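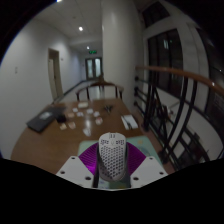 Soft fingers slipping after a change of pads
Posted by gintare_l, 2022-04-12

I look after one hand-held gripper with two ribbed soft fingers on angular plates. We swapped both fingers after 1617 grips and it has not held smooth things well from then on. My usual check is the computer mouse with the perforated shell, held upright between the two purple fingers over the green mat. It goes in straight, but when I carry it to the far side of the table it creeps down. The old pair never did this. The plates are the same ones as before and I put the screws back in the same holes. Have I fitted something wrong, or do new fingers need running in?
Thanks, Gintarė Lukoševičius

Burow
New fingers often come with a film on them from the mould. Wipe the ribs with a lint-free cloth and a little isopropyl, let them dry, then try again. After that, slacken the screws on both plates, close the gripper on something flat and tighten up with it closed. If you tighten with it open, one finger can end up a touch further forward and the load twists as you lift. Ours needed 200 open-and-close cycles before the grip settled. I check the screws every 1000 and change the fingers at 2000, always as a pair.

jastar
had the same, was the cable in my case. worth a look

Ivel
Agree with Burow about the film – but don't use anything stronger than isopropyl, I ruined a pair with brake cleaner. Also look at the inside faces under a lamp. If only the tips are getting shiny, you are picking up too high and should bring the tool down a bit before closing.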